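Rewrote our bench rules for the two-arm cells this month. Posting the parts people keep asking for. Thread.

1/ Scope. These are house rules for teleoperated and scripted work at low speed. They sit under the cell risk assessment and do not replace it. If the two disagree, the assessment wins.

2/ Speed. Tool speed is capped at 251 mm/s in the controller, not in the task script. Scripts get copied between cells and the cap gets lost. We found that in the Durnitz cells in April.

3/ Reach. Each arm gets a keep-out plane over the table midline. Crossing it needs a handover flag from the other arm. The flag times out after 900 ms - no flag, no crossing.

4/ Idle arm. An arm with no part in the current step parks high, jaws pointing down, clear of the other arm's cable sweep. Parking low saves a second per cycle and costs you a wrist.

5/ Table contact. Fingertips may touch the surface only with the force limit on. Ours is 24 N, set per arm. Check it after every gripper swap, as the Plorik config tool resets it to default without a warning.
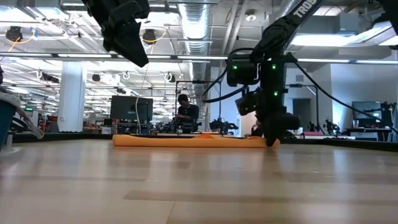 6/ Soft parts. Foam deforms before the force limit trips, so the limit tells you little about the grasp. For long foam stock, grip near an end, lift slowly and log finger width at close.

7/ Cables. Leave slack for full wrist rotation, then run the joint through its range by hand with power off. A loop that clears at home pose can still snag at the joint limit.

8/ Logs. Keep a fault record for 7 days minimum, including stops cleared by the operator. Emari exports these as plain text. Prydderch needs the add-on.

9/ Open item: whether the handover flag should also hold the camera exposure. Two cells do it, the rest don't. Will post the numbers when we have them.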